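Dirgate Cell
From the Zonura workshop encyclopedia
Last revised June 19, 2026

The Dirgate cell is a two-armed robot bench used for practicing small assembly work, chiefly the placing of blue pegs, cylinders and a round knob-like part on a white board. It takes its name from the Dirgate building in Janska, where it was first put together, and it has kept the name through one move and a good deal of tinkering. This article deals with how the cell is set up and looked after, which (as anyone who has kept one will tell you) takes up far more of the day than the pegs do.

Layout

The robot sits at one side of a dark table with its arms coming in from left and right, and the board lies between them. Black hangings close off the far side. The white arm casings are smooth and easy to wipe down, and the cables are left with enough slack for the wrists to turn freely. A cable pulled tight is the most common cause of a stopped run.
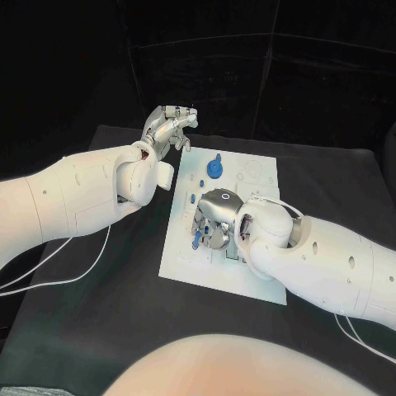 Setting the board

The board is laid down first, before the arms are powered, and turned until its far edge can be reached by both hands. A slight tilt does no harm, as long as the position is taught again afterward. The pegs are then put out, followed by the bigger cylinders at the lower right. The full setup sheet, number 475, was written by Ewan Pomare and is still the one most people reach for, coffee rings and all!

Before the first run of the day both hands are brought over the upper part of the board and held there while the operator checks that they clear the standing parts.

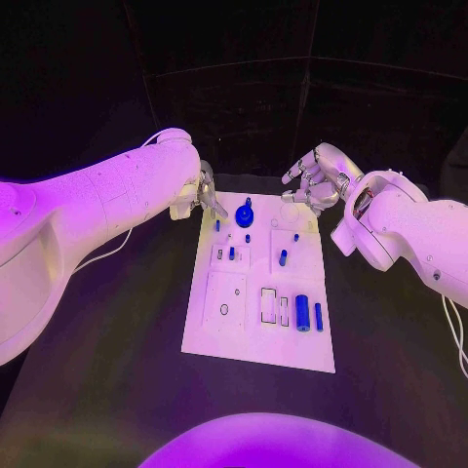 Both hands over the upper part of the board, with the blue parts set out.

Teaching the positions

Each spot on the board is taught with the hand lowered by small steps, and it pays to be patient here. The older Pinheiro method taught the left arm all the way through and then the right. Most keepers now go region by region, resting one hand high while the other works low, so that the two never have to argue over the same few inches of air.

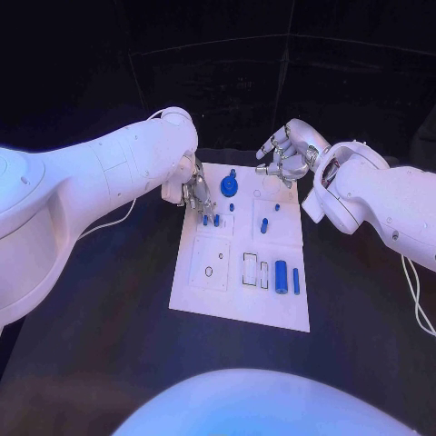

Small pegs need a slower approach than the large cylinder, and a fingertip that is even slightly worn will tend to nudge a peg over before closing on it. When that starts to happen the fingers are looked at first and the taught points second. Doing it the other way around has cost many a pleasant afternoon.

Routine care

Finger joints are brushed out after every 5 sessions and the wrist openings are checked for rubbed wiring at the same time. The red wires inside the right wrist deserve a good long look with a flashlight.

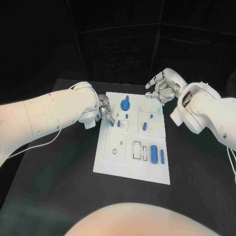
Wrist screws are snugged by hand and never forced. Any part that has been dropped goes back through the gauge before it returns to the board, and the log (entry 791 at the last November overhaul) should say which one it was.

See also: Bench cloths; Cable slack; Peg gauges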